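Stetport team releases Gedum 2, August 2025

Gedum, the open planning tool from the software group at Stetport, is out in version 2, and it's a big step up! The new release takes hand motions recorded by people and turns them into arm paths that a robot can follow, checking reach and collisions as it goes. A full plan for a short wall task now comes back in 5 seconds – the February build needed 24.

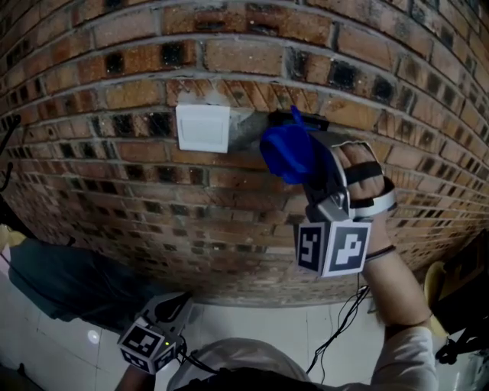
The part we like most is the new contact step. Gedum used to treat every touch as a crash to be avoided, so reaching into a tight spot meant hours of hand tuning. Now the planner slows down near a surface and lets the wrist give a little. Van Wyk has already tried it on 100 recorded tasks and sent back a great pile of bug reports.

Logs from Prultier load without converting them first.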